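3.2 Materials and surfaces

The towels used in the household sessions were terry cloth, looped on both faces, and all came from the linen cupboards of the 27 participating homes in Prelbridge and Dosley. We asked each household to choose one hand towel that was in regular use and to leave the care label on if it was still attached. New towels were left out of the study. A new towel often carries a finish from the factory that makes the loops lie down, and it folds more stiffly than one that has been through the wash many times.

Each towel was washed once at our Lodport laundry room on a warm cycle without fabric softener, tumble dried, and left on an open shelf overnight. It was then laid out on a table, smoothed once by hand from the centre towards each edge, and measured along all four sides. Very few were true rectangles. The woven hem bands at the short ends had usually shrunk more than the pile between them, so that many towels were narrower at the hems than across the middle. Where the two long sides differed, we recorded both and used the shorter one in the analysis.

Folding was done on a smooth, matte table panel. In early trials Corey Kingi tried a cotton tablecloth and a bare timber bench. The tablecloth gripped the loops and moved with the towel, and the bench snagged on two of the older pieces. The smooth panel let the towel slide a little when a corner was lifted, and participants told us this felt closest to folding on a kitchen bench or the top of a washing machine.

3.3 What counts as flat

Earlier work on household folding tends to treat "flat" as a starting condition that needs no description. In our sessions it was the step on which people differed most. Some participants spread the towel with one shake and began folding straight away. Others smoothed it several times, turned it over to check the other side, or pulled at the hem bands until they were straight. One participant in Dosley would not start until the care label had been tucked under, and untucked it again before putting the towel away.

We therefore needed a working definition. A towel was scored as flat when all four corners were visible, no part of the cloth was doubled over, and no crease stood high enough to hide the surface behind it. Faint ripples were allowed. Terry cloth almost never lies without them, as the loops push against one another and the ground weave relaxes unevenly after drying. Small changes in shade across the pile were also allowed. These come from loops leaning in different directions and can be mistaken for folds in photographs, above all on strongly coloured towels.

Two raters, Hemi Cosgrove and Ataahua Gilchrist, scored 300 photographs of towels against this definition without seeing each other's marks. They disagreed on 11. Most of the disagreements were over corners that had curled slightly, so that the tip was in view but the underside could also be seen. After discussion these were scored as flat if the curl was shorter than the depth of the hem band. Figure 2 gives a case that meets the definition without difficulty, with soft creases in the pile and the care label lying out past the edge.

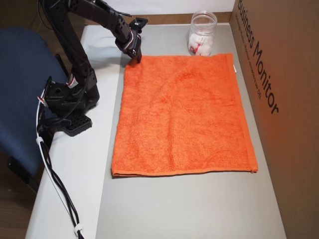 Figure 2. Orange terry towel lying flat on the grey tabletop. The hem band along the near edge is smoother and slightly darker than the pile.

3.4 Fold sequence

Participants were asked to fold the towel as they would at home, at their own pace, and to put it down when they thought it was ready for the cupboard. No pattern was suggested. We noted the first edge or corner touched, the order of the folds, and any smoothing between them.

The most common sequence began with the two corners of one short end brought over to meet the other, followed by a second fold in the same direction. Folding in thirds along the length was less common and was mostly done by people who kept their towels on narrow shelves. Of the 43 participants, only a few rolled the towel, and they did so after at least one lengthwise fold.

Smoothing between folds was scored separately from smoothing before the first fold, using the criteria in Section 3.3 for the layer that was uppermost. Brodie Kerslake and Mojtaba Safavi checked the sequence notes against the session recordings and corrected entries where a fold had been opened and made again. A fold that was redone was counted once, with a mark to show the correction.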